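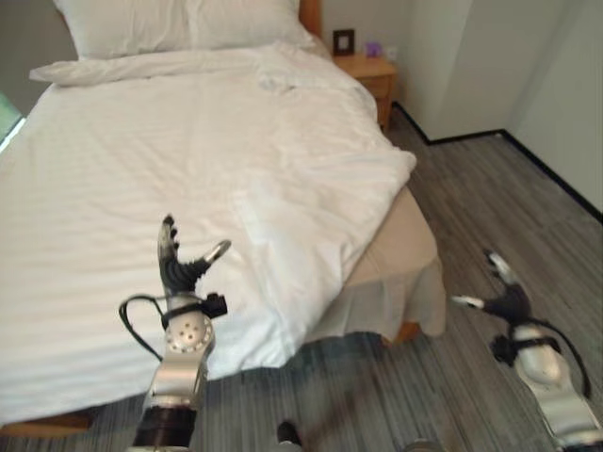 White striped duvet, wooden headboard, beige bed skirt.

I went to the Böttcher open day in December because three readers told me their skirts were the last honest skirts in Melbourne. I'm still not sold. The wool midi everyone raves about is $658, and the woman on the door, Wiebke Wegener, told me twice that it's an investment piece. I've heard that about a lot of things now sitting in my op shop bag.

To be fair, the colour is lovely, a deep mossy green, and it has pockets. I tried it on over tights and it sat well at the waist. Then I sat down and it crept up my thighs. Imke Görtz, who cuts the patterns, said it would "settle". Would it?
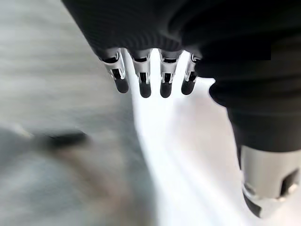
The lining was my other gripe. It's 91 per cent viscose, and at that price I'd expected silk, or at least an apology. The seams were neat on the one I tried, though the sample on the next rack had a thread hanging off the hem.

Upstairs they had the Jistport line, which is meant to be the affordable one. Scarves start at $40 and feel like it. I did like a grey one with a fringe, and put it back.

Tea was good, the change room mirror was suspiciously flattering, and parking was a nightmare. If the green midi turns up in the sales I'll have another look. Has anyone had one for more than a winter?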